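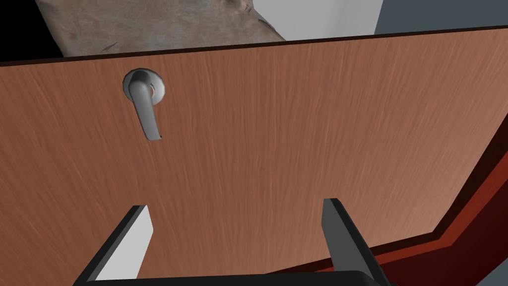

Hapeta is a method for training robot arms to open hinged doors using rendered images from a camera mounted on the gripper. It was developed by Bevan Prendergast at the Irnwood laboratory and is usually described together with Clanorine, the simulator in which its training data are produced. The method belongs to the wider family of imitation learning techniques, in which a control policy is fitted to recorded examples of a task.

Its main feature is the separate treatment of the door handle and the door panel. A first network estimates the pose of the handle from the wrist camera. A second network, which receives that estimate along with the joint readings of the arm, produces the motion of the gripper. The two are trained apart and joined only at the end.

Background

Door opening has long been used as a test task in mobile manipulation. The motion of a door is simple to state, as the panel turns about a fixed vertical axis, but the robot is seldom told where that axis lies or how far the handle must turn before the latch is free. Small errors in the assumed radius produce large side forces at the fingers. Earlier controllers dealt with this by fitting an arc to the path of the gripper during the first few degrees of travel and correcting the estimate as the door moved.

Learned controllers avoid the explicit arc fit but need many examples. Collecting these on real doors is slow, and the wear on latches and handles changes the task during collection. Simulation removes both problems and introduces another, which is that rendered doors differ from real ones in surface finish, lighting and friction. A policy trained on a narrow set of rendered doors tends to rely on details that are absent elsewhere.

Simulation environment

Clanorine generates each door from a set of parameters. These cover panel width, hinge side, frame depth, handle height, lever shape, resting angle of the lever, latch stiffness and hinge damping. Surface textures are drawn from a separate library and applied to the panel, the frame and the surrounding walls independently, so that a wood-grain panel may appear with a painted frame against stone or plain plaster. No attempt is made to produce likely combinations.

The resting angle of the lever is varied over a wide range. In most buildings a lever handle rests level, and a network trained only on level handles learns to place its grasp by the height of the rose alone. Clanorine therefore includes levers that hang downward at rest, together with levers set at intermediate angles. For these doors the direction of unlatching is also varied.

The training set for the published version contains 313 doors. A further 56 doors were held back for testing and share no panel texture or lever shape with the training set. Each door is used from several starting positions of the arm, including positions in which the gripper is below the handle and the fingers face a plain part of the panel.

Observation and control

The policy uses a single colour camera fixed to the wrist. The fingers of the parallel gripper remain in view, which gives the network a constant reference for scale and for the direction of closing. Depth images were tried during development and dropped, as the rendered depth lacked the gaps and noise found on polished metal.

The pose network outputs the centre of the rose, the direction of the lever arm from that centre, and the normal of the panel. It also outputs a confidence value. When the confidence is low the motion network is given the last accepted estimate, moved according to the travel of the arm since that time. This arrangement allows the approach to continue when the handle passes out of view behind a finger.

Motion commands are issued at 10 hertz as changes in gripper position and angle, together with an open or close signal. A lower-level controller converts them to joint torques and limits the force at the wrist. The limit is fixed and is not learned.

Training procedure

Demonstrations are produced by a scripted expert that has access to the full state of the simulator. The expert plans in 4 stages: approach, grasp, turn and pull. Stage labels are recorded but are not shown to the motion network, and are used only to balance the data. Without balancing, the long approach stage accounts for most samples and the policy becomes hesitant near the lever.

The motion network is first fitted to the demonstrations by supervised learning. It is then run in the simulator, and the expert supplies corrected actions for the states it reaches. This second step follows the pattern known as dataset aggregation. Prendergast reported that its chief effect was on recovery from poor grasps, where one finger had met the lever and the other had passed beneath it. Scripted demonstrations contain almost no such states.

Results

On the held-back doors, the full method was more reliable than a single network trained directly from images to motion. The gap was widest for levers with a downward resting angle and narrowest for level levers. Removing the variation in wall and frame texture had little effect on success in simulation but a marked effect on transfer to a physical arm, where the pose network confused strong vertical wood grain with the edge of the panel.

Failures were grouped by stage. Most occurred in the turn stage, when the fingers slipped along the lever towards its tip. Failures in the pull stage were usually linked to a poor estimate of the panel normal made earlier, before the frame had come into view.

Limitations

Hapeta assumes a lever handle and a door that opens towards the robot. Round knobs are outside its scope, as the grasp used for a lever does not provide enough turning force. Doors with automatic closers were not included in training, and the policy has no means of holding a door open while the base of the robot moves through.

The use of a fixed force limit has been criticised. A stiff latch may need more force than the limit allows, in which case the arm stalls and the attempt ends after a set time.

Related work

Hurnex, a later project at Irnwood, keeps the pose network and replaces the motion network with a planner that searches over short sequences of gripper moves. It is slower per step and needs no demonstrations. The Clanorine door generator is shared by both projects, and its latch model was revised for Hurnex to include free play in the lever before the bolt begins to move. Results from the two latch models are not directly comparable.

This page was last revised on 02/03/2024.

We use cookies to remember your settings and to measure how our pages are used. By continuing to browse you accept our use of cookies. Accept | Manage preferences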